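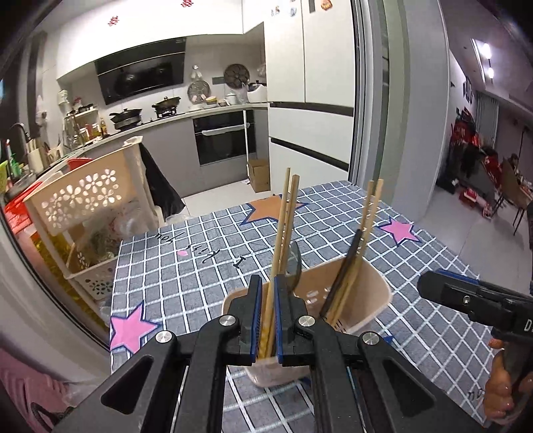 A hand-held gripper with a pair of chopsticks at a pink utensil caddy, one of the kitchen tasks in the Narell collection.

Dedetance wants robots to do your chores, and for now that means paying people to do their own chores with a gripper in each fist.

The company said on Dec 6, 2023 that its Narell project has logged 3936 demonstrations in 70 home kitchens. Participants use the hand-held tools to move chopsticks, spoons and the like, while cameras on the tools record every triumph and fumble. The recordings go to train a model that is supposed to work out the rest.

Chopsticks have been a humbling subject. Each household is asked for 100 takes, and utensil jobs eat up the largest share of the time. A session runs nearly 6 hours, which is a long while to spend putting away silverware.

Clallarero, which makes the grippers, will ship a lighter version in January. Wrists were consulted.

Dedetance has not said when a robot might take over the job, or what it would charge. Sign-ups for the next round of kitchens are open, and dirty dishes are welcome.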